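Ticket: Blog subscribers not getting new post emails
Product: Saner Blogs, Farura theme
Status: Open, waiting on support
Opened: Wednesday, October 30, 2024

I run a personal blog with 2,000 email subscribers. I had a break from posting and put up a new entry this morning. The dashboard says the email went to 800 people and then stopped. No error message. Readers have been asking on my page whether I've given up blogging.

Tried so far:
- Sent the post again. Same 800.
- Turned off the Drakos share buttons. No change.
- Cleared the cache and logged in from another browser. 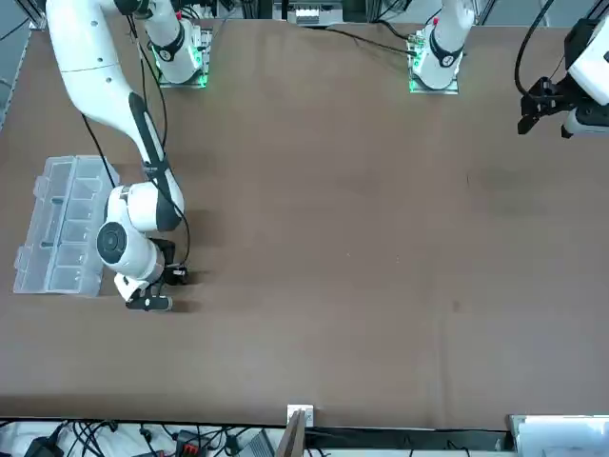

Clear compartment tray beside the gripper.

Reply from support
Please check Settings, then Email, then Sending limit. Accounts moved over from Barero in July kept their old limit. Tell us what number is shown there and whether the box can be edited.

Update from me
It says 800 and the box is greyed out. I did move from Barero, so that fits. There are also 4 drafts in the email queue that I never scheduled, all with the same title as an old giveaway post.

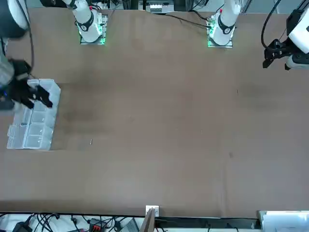 I deleted 2 of them and the other two won't go. Clicking the bin icon just reloads the page. I don't want the giveaway going out again, as it closed months ago.

Reply from support
We have paused your queue so nothing will send. The limit has to be changed at our end and we've passed it on. Please don't resend the post until we confirm.

Update from me
Queue shows as paused. Limit still 800.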